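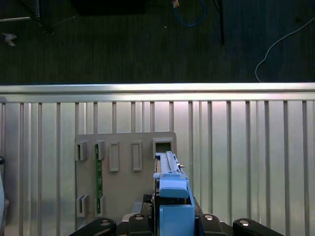

4. Putting up the slot board

By now you should have the bench standing where you want it and the ribbed panel locked in under the rail (section 3, go back if it still rattles). This part covers the Zavevis slot board, the beige one with the rounded corners. I've put up a fair number of these, first in my own workroom in Osenport and later for anyone who asked nicely, and I've made pretty much every mistake you can make with one, so a lot of what follows is me telling you what I did wrong.

Set aside an evening. The fixing itself goes fast, but the pads want a night to grab before you load anything.

What you need

- the slot board
- the sheet of mounting pads from the Ovach bag (the thick ones; the thin ones are for the cable clips in section 5)
- a soft pencil
- a tape measure
- rubbing alcohol and a couple of lint-free rags
- masking tape
- a short level, if you own one

You don't need a drill. Please don't drill the panel!

4.1 Clearing up first

1. Pick up everything that's lying on the carpet near the rail. Scraps, tags, the backing off the last lot of pads. Our carpet is dark with a fine stripe in it and small black screws vanish into it completely, so I go over it with my flat hand before I start.

2. Look at your cables. Anything that goes down behind the rail should have some slack in it. Pull gently from the carpet side until you have a loose curve, then leave it alone.

3. Move stands back far enough that you can kneel without kicking a leg.

Caution: Unplug anything whose cable runs behind the rail before you start pushing on the panel. The panel flexes a little while you work, and a cable caught between the panel and the underside of the rail can get its jacket nicked. I lost a perfectly good white one that way.

4.2 Cleaning the panel

4. Wipe the ribs with alcohol, top to bottom, going with the ribs. If you go across them you just push the dirt into the channels and it sits there waiting for your pads.

5. Wipe again with the second rag. Then let it dry. Go make coffee.

Note: The panel ships with a light film of oil on it from the factory. You can't see it, and it doesn't feel like much, but the pads will slide right off. Hanne Hafstein, who set up the benches at Blöndal before I ever touched one, told me to wipe until the rag comes away clean and then do it once more, and I still do it her way.

4.3 Marking the position

6. Measure down from the lip under the rail and make a light pencil mark at 26 mm, once near where the left end of the board will sit and once near the right. Closer than that and your knuckles hit the lip every time you reach for the upper row.

7. Run a strip of masking tape along the two marks, with the top edge of the tape on the pencil line. Now you have a ledge you can see.

8. Hold the board up against the panel, with its top edge meeting the lower edge of the tape, and slide it sideways until you like it. Try reaching for the slots at both ends from where you'll be sitting or standing. I like mine over to the left and it makes sense for me (I'm right-handed and keep my notes on the other side), but there's no rule about it.

9. Mark the two bottom corners with a pencil tick. The corners are rounded, so mark on the straight part just past the curve. If you mark on the curve you'll be guessing later.

Note: Use the ribs! They're evenly spaced and they run straight down, so if the side of the board follows a rib you're level enough for anything you'll ever put in a slot. I only get the level out when somebody is watching.

4.4 Which way up

The tall narrow frames and the square-ish open one go in the upper row, together with the short open brackets. With the board the right way up, the short brackets are at the upper left and the square frame is at the upper right. I once stuck one on upside down, pressed it hard, stepped back to admire it and said a word I won't put in a manual. Check before you peel.

4.5 Sticking it on

10. Lay the board face down on a folded towel. Never on the bare floor, the raised slots scratch and they're the part you look at.

11. Wipe the back with alcohol too.

12. Place the pads so that each one will land on the top of a rib, never over a channel. A pad over a channel is holding on to air. Hold the board up dry one more time and check along the side if you aren't sure.

13. Peel the backing off the pads on the upper edge only, and leave the rest covered for now.

14. Bring the board up to the tape ledge, top edge first, with the bottom tilted out toward you. When it sits right against the tape, press the top edge on.

15. Peel the lower pads (reach in from the side, it's fiddly and you'll want your fingernails) and let the bottom come in to your pencil ticks.

16. Press hard over each pad for a slow count of 29. That's what the pad sheet asks for, I have no idea why it isn't thirty.

17. Pull the masking tape down and away from the rail, slowly.

Caution: Press on the flat of the board only. The slots will take weight from things standing in them but they don't like being leaned on, and the tall frames are the first to complain.

Now leave it until morning. I mean it about the morning.

4.6 Loading the slots

18. Start with the short open brackets. These are for the things you grab all day, so put in whatever you're forever looking for. Mine hold a marker and a small pair of snips.

19. The tall narrow frames are for flat things that would flop over otherwise. Rulers, a slim folder, a stack of labels. Drop them in from the top and give them a wiggle. If something binds, take it out again, don't force it.

20. The square frame takes the odd shapes. Rocío Arancibia keeps a roll of tape in hers and pulls from it without lifting it out, which annoyed me until I tried it.

21. Use the lower row for whatever is left, lighter things first.

Caution: Keep the whole board under 400 grams for the first week. After that you can go up a bit, but spread the load, and don't hang anything off the outside of a slot.

4.7 If it goes wrong

The board creeps down. Nearly always oil. Take it off, clean everything again, use new pads. Old pads don't get a second life, whatever your uncle says.

One corner lifts. A pad is sitting over a channel. Mark the spot, take the board down and shift that pad over to the next rib.

It buzzes when you bump the bench. Check the panel under the rail before you blame the board. If the panel is tight, look for a cable touching the back of it.

You want it off. Don't pry with a screwdriver, you'll dent the ribs. Run a length of strong thread behind the board from the top and saw down through the pads. Leftover sticky stuff comes off with alcohol and patience.

Spare pads are part 152 on the Ovach list at the back. Order two sheets, you'll use them.

Go on to section 5 for the cable clips.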